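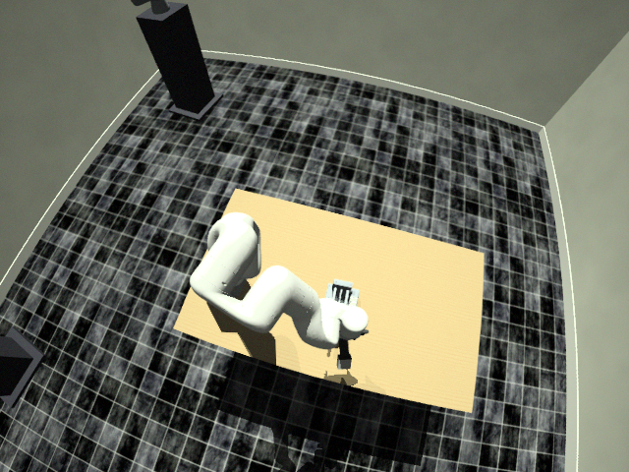
Rendering of a white robot arm over a light-beige tabletop.

Jastberg's state news agency says the president won another term with 100 percent of the vote. Turnout in the capital, Plira, was also 100 percent, so we're asked to believe that not one person had the flu.

Back in May the same agency had him at 58 percent in its own poll. That poll has since been taken off the website. So has the pollster's office, if you go by the new street map.

Foreign observers were let in, sort of. There were 19 of them, and they got a bus tour of one polling place, a lunch, and a second lunch. Their report runs 394 pages and uses the word "festive" a lot. I'd like to know who paid for the fish.

The opposition, we're told, conceded early — before the polls opened, which does save on electricity. Its leader is said to be resting at a lake house. The agency won't say which lake.

Maybe he's just that popular. I've met people who like their dentist. I've never met a whole country that did.

Contact the editors | Copyright Divico Newsletter | Back to top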